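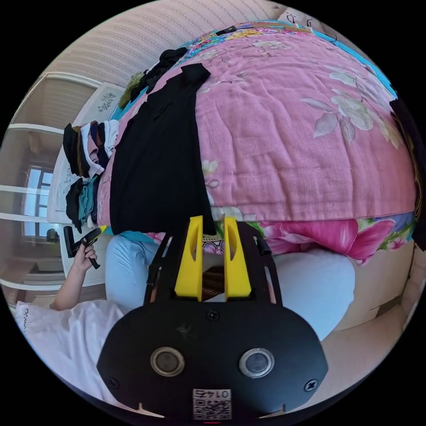 Folded clothing and a floral comforter in one of the bedrooms.

Home | About Sikeo | Services | Work with us | Contact

Household Support Worker (Laundry and Bedrooms)
Part-time, Hundau and surrounding neighbourhoods

Sikeo Home Services invites applications for two part-time positions. Successful applicants will assist clients who have difficulty with bed making, folding and the care of clothing in their own homes.

Duties include:
- changing sheets and making beds, including heavy comforters
- sorting and folding garments, and stacking them as the client prefers
- laying out longer garments for hanging
- recording each visit in the client's log

Applicants should have a current driver's licence and be able to lift a full load of bedding. Previous experience in housekeeping or home care is an asset — training is provided over five paid shifts. Hours are 19 per week, organised between Hundau and Nair.

The positions report to Hauwa Babalola, Household Services. Enquiries about the duties may be directed to Dimas Oei at the Hundau office.

Please submit a résumé and the names of two referees by 14 Mar 2024. Only those selected for an interview will be contacted.

Share (6) | Comments (2)

Contact Sikeo Home Services | © Sikeo | Back to top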